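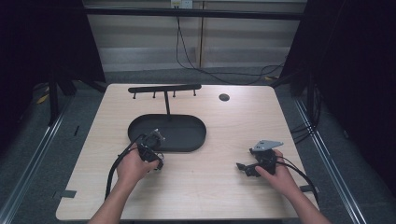 Open day at Stevholm: handheld gripper station

The Stevholm lab opened its automation floor to visitors in May. I went mainly for the manipulation area, run by Vesna Janevski. There were 5 stations on the route and 4 were running when I came through. The Gurnton palletizing cell was down for a controller fault.

At the second station the operator works with a gripper in each hand, both cabled. The task object was a black metal stand with an oval tray, a crossbar and four short pegs. Curtains hang on both sides of the table. One gripper has a flat triangular plate bolted on top, drilled with small holes. I asked about the plate and was told the mounting pattern is shared with the Utano arm, so parts can be swapped between the two.

Janevski gave the target as 2,000 recorded runs per task. A run is discarded if either gripper loses tracking. She did not have a discard rate to hand.

Apinya Sitthichai covered the software at the next stop. Her replay tool lines up both grippers on one clock and flags any gap over 5 milliseconds. The export goes to Carretero's format only, which will limit it for us.

Slides are to be sent to everyone who signed in. Parking is at the rear entrance, and the front lot is for staff.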